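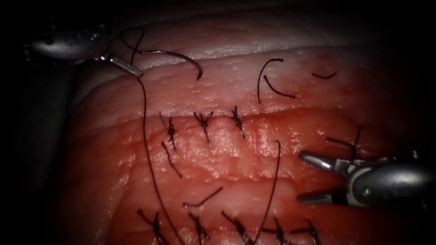 Interrupted sutures along an incision in soft tissue, with the needle held at upper left.

Halvorsen opens suturing practice course for surgical trainees

17 July 2002 - Halvorsen has opened bookings for Kustness, a practice course in closing incisions in soft tissue with curved needle and thread. The course is written for trainees who can already tie a secure knot by hand and now need to produce an even row of them.

Teaching is built on the interrupted stitch. Each stitch is placed, tied and cut separately, so that a fault in one can be put right without undoing its neighbours. Trainees work along a single incision and are marked on spacing, depth of bite, knot security and the length of the cut ends. Cut fragments must be cleared from the tissue before a block is handed in for marking.

The course carries 33 hours of bench time. A full set of practice material provides for 300 stitches per trainee, and the pass mark is 76 per cent. Tissue blocks are supplied by Candus and are kept moist during use, as a dry surface drags on the thread and gives a false impression of tension.
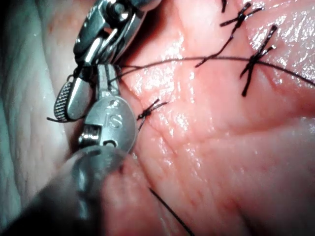
Instrument tips at work over the tissue surface, with a fold running across the middle.

Thread handling is taught as a separate unit. It covers the passing of thread between two instruments, control of the long end and the forming of loops close to the tissue - the stage at which most time was lost in the trial sessions. Nearly 912 stitches from those sessions were measured by Nanik, and the spacing limits in the marking sheet are drawn from the results.

The first course begins in October. Course notes, the marking sheet and a list of materials can be had on request from the Halvorsen training office.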